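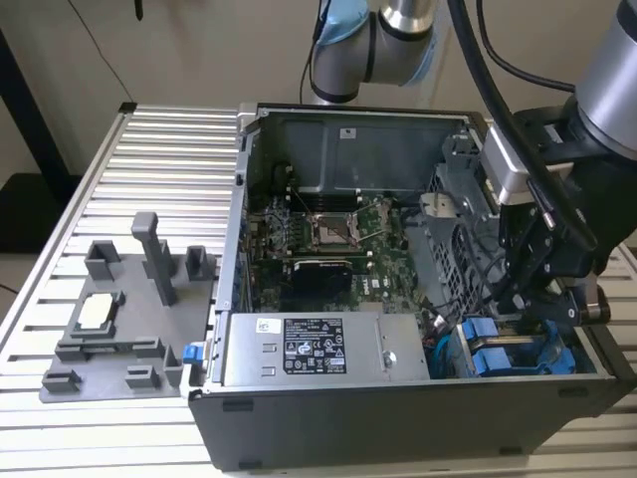
Zatitz Sets Aside Money for Second Robot Bench at Computer Recycling Shop

May 25, 2021

Zatitz, which takes in retired office computers and resells the working parts, will buy a second two-arm robot bench this year and has put off replacing its forklift to help pay for it.

The company's equipment plan, approved last week, also covers printed fixtures, spare gripper fingers, a larger air line and electrical work on the north side of the shop. Managers had looked at leasing the bench but decided to buy after comparing the two over a five-year term.

"The lease looked cheaper until we added up the service visits," said Bernice Adjei, who runs purchasing. "We have one bench on the floor already and our own people do most of the upkeep on it. Paying somebody else to do that on the second one made no sense to me."

The first bench has two arms mounted over a slotted aluminum table. A desktop tower is laid on its side with the side panel off, and the arms work down into the open case. Parts go to a gray 3D-printed tray fixed beside the computer. The shop has kept the bench mostly on Dell towers, because large lots of the same model come in from schools and insurance offices and the program does not have to be changed between machines.

Zatitz handled 2,142 desktop towers in April, most of them opened by hand. The robot bench did 313 of those, running one shift with an operator who loads the cases and clears jams. Yaw Kyei, the floor manager, said the share was lower than he wanted and that most of the lost time came from changing over between models.

With two benches, the shop intends to keep one on a single model for weeks at a time and use the other for mixed lots. Kyei said that plan depends on sorting the incoming pallets better than they are sorted now. A sorting area has been marked out near the loading dock, and shelving for it is in the same budget.

The new bench will come from Skotance, the integrator that put in the first one. Three suppliers were asked for prices and two sent them. Kushwaha, the other bidder, offered a faster delivery date but wanted to use its own table and mounting plates, and Zatitz would have had to redo every fixture it has.

Fixtures turned out to be the largest surprise in the first year's spending. The shop prints its trays in house, and the blocks and posts that hold the parts have to be redrawn for most new computer models. Ama Dogbe, who draws them, said she had printed 200 trays and partial trays since the first bench arrived, counting the ones that went straight into the scrap bin.

"People budget for the arms," Dogbe said. "Then somebody needs a holder moved over by the width of a pencil, and that's a day and a half on the printer. I asked for a second printer and a line of its own for plastic, and I got both."

Gripper fingers are the other running cost. The plan includes two full sets of spares for each arm, with one set kept at the bench and the other in the parts cage. Last year the shop kept no spares and lost nine working days waiting for a replacement.

Zatitz did not give the full price of the bench. Adjei said the arms, controllers and grippers made up a little over half of the total, with the table, guarding, wiring, installation and training making up the rest. Payment is split into three parts, and the last is held until the bench has run for 30 days in the shop on the shop's own computers.

That last condition was added after the first purchase. The original bench passed its acceptance test at the integrator's building on a set of clean machines, then took most of the winter to reach the same pace in Zatitz's shop, where cases arrive with bent panels, missing screws and old asset tags glued over the seams.

No layoffs are planned. Two people who now open cases by hand will be trained to load and run the new bench, and a third will move to testing. Jacobus Adams, who has worked the hand line for six years and will be one of the two trained, said he would like to see the training happen before the bench shows up this time.

"On the first one we were learning it while it was supposed to be earning," he said.

The schedule now calls for four days of training at Skotance and two more in the shop. Adams asked for the operator's manual early and has been given a copy.

The bench needs its own circuit, and the north wall does not have the capacity for it today. An electrician has quoted the work. The floor there also has to be checked for level before the table is bolted down, and a row of pallet racks will be moved to make room for the guarding.

Zatitz is also buying software from Floltora that keeps a record of each part pulled and the computer it came from. The shop does that now on paper tickets, which are typed in at the end of the shift. The license is priced by the bench, so the cost will double when the second one goes in. Adjei said she had asked for a lower rate and was waiting for an answer.

Kofi Bawa, who owns the company, said the plan assumes more than 906 towers a month across both benches by the end of the first year. If the benches fall short of that, he said, the shop will hold off on any third one and look at the forklift again.

"It leaks, but it lifts," Bawa said.

Delivery is expected in the fall. The electrical work and the sorting area are to be finished first, and the shop will stay open while both are done.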